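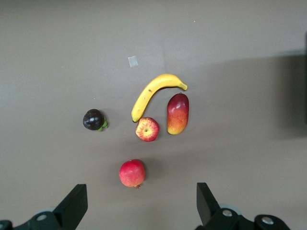
Figure 1. Imitation fruit on the study table, including a banana, a mango, an apple and a mangosteen.

3. The decorative fruit and its arrangement

3.1 Why fruit that cannot be eaten

Imitation fruit has had a poor press. The household manuals we consulted treat it as a lapse, somewhere between the plastic doily and the electric candle, and the one manual in our collection that defends it (printed in 1973, with a recipe for aspic on the facing page) does so on the grounds that it can be wiped. Our interest is in what people do with it. A real apple left on a table raises a practical question, whether to eat it, and sooner or later somebody settles the matter. An imitation apple raises only the question of where it should go, and it can go on raising that question for decades.

This makes it useful for a study of arrangement. Real fruit gets moved for reasons that have little to do with how it looks: the bruised pear is turned to face the wall, the ripest banana is brought to the front as a hint. Studies of the fruit bowl tend to end up as studies of guilt. With the edible motive removed, what remains is closer to taste, or to habit, or to the wish to be finished and go home. We do not claim to be able to tell these apart in every case.

3.2 The pieces

The fruit was drawn from the Flamico household collection, which we had on loan, and which arrived in a biscuit tin. Figure 1 shows some of it on the table. The pieces vary in how hard they are trying. The mango is the most ambitious, deep red over its upper half and passing through orange to a yellow-green at the other end, with a gloss that few greengrocers could promise. It also has a short pointed nub at the tip. The apple is streaky red over yellow, and somebody took the trouble to give it a stub of stem in its dimple. The banana is a bright, confident yellow, speckled in a few places along the inside of the curve, as though its maker had been told that perfection would look suspicious.

We asked participants to rate how convincing each piece was before they arranged anything. This was a mistake. Once asked to judge a mango, people became reluctant to put it down, and several went on to compare it with mangoes they had known. In later sessions the rating was moved to the end, where it did less damage, and only the later ratings are used in the results.

The mangosteen deserves a word. It was included in the set as an unfamiliar fruit, on the assumption that people would hesitate over where it belonged. Many did, though a fair number hesitated over what it was. Guesses included an onion, a small aubergine and "the lid of something". Participants who asked were told the name, and participants who did not ask were left in peace.

3.3 The table

The surface was a plain matt tabletop in a warm grey-brown. We had wanted white, which shows everything, and then spent an afternoon discovering that white shows everything. The grey-brown lets a yellow banana look yellow and does not turn each small shift of position into an event. It is also closer to the sort of table on which fruit is really put, in that it offers no opinion.

No bowl was supplied. The bowl is the great unexamined assumption of the literature on domestic fruit. It decides the outline of the arrangement, its height and most of its order, and leaves the arranger with little more than the question of what goes on top. In the earlier Arnano survey, all the households with decorative fruit kept it in a container of some kind, and the authors were therefore able to say a great deal about containers. Working on a bare table, our participants had to decide where the arrangement stopped. Some found this liberating. Others asked whether there was a bowl.

Light was left as the room provided it. Attempts to even it out with a second lamp gave every piece two shadows and the general air of an interrogation.

3.4 Procedure

Sessions were held in June, in the mornings. Each participant was given the tin, asked to put the fruit on the table "in a way you are happy with", and left to it. The phrase was chosen after a pilot in which we said "nicely", a word that turned out to carry a threat. No time limit was set. A participant could stop by saying so, or by putting the lid back on the tin, and the second was by far the more popular.

We then asked two questions: which piece had been placed last, and which would be missed most if it were taken away. The second was meant to identify the centre of the arrangement as the arranger understood it. It also produced some unexpectedly warm remarks about the apple.

3.5 Describing an arrangement

An arrangement can be described by measuring it, and we did measure ours, but the measurements were of limited help. Two layouts with nearly the same distances between pieces could look entirely unlike each other if one had its banana turned round. We therefore use a small set of plain terms, adapted from the Rawashdeh scheme for mantelpieces, which had the merit of having been written for people with other things to do.

A cluster is any group in which the gaps are smaller than the pieces. The banana, mango and apple in Figure 1 form one. A shelter is a curved piece with another piece sitting within its curve, and the banana and mango show the type well enough. An outlier is a piece standing clear of the cluster, as the mangosteen does to the left. The terms record position only. We say nothing in this section about what an arranger meant, having learned that the surest way to make somebody mean something by a mangosteen is to ask.

Coding was done by 2 readers working separately from photographs. They agreed readily on shelters, since a banana does not leave much room for argument. Clusters gave more trouble. The original Rawashdeh wording called for pieces to be "in company", and one reader took a more sociable view of this than the other. The present wording, with its comparison of gap and piece, was adopted halfway through, and the earlier photographs were coded again. Both readers have asked that their patience be noted.

3.6 The shelter as a problem

The shelter presents a difficulty we had not foreseen. The banana is the only strongly curved piece we used as a test of the term, so any tendency to tuck things inside a curve is also a tendency to tuck things inside a banana. We cannot say from the present material whether people like curves or bananas. The obvious remedy is a second curved piece, and the Grateck catalogue does list an imitation chilli, but a chilli brings in the question of vegetables, and the question of vegetables brings in the question of whether a chilli is one. We have left the matter for the follow-up study.

A related point concerns which way up things go. An apple may be set with its stem towards the ceiling, as it is in Figure 1, and most people who mentioned the apple's position at all described this as the right way up. When pressed they could not say why, apart from one who replied that it was the way apples were. A mango has no such settled opinion behind it. We recorded the direction of the long axis for every mango placed, and the analysis in Section 4 treats it separately from the position of the piece, so that a mango pointing somewhere odd is not counted as a mango in the wrong place.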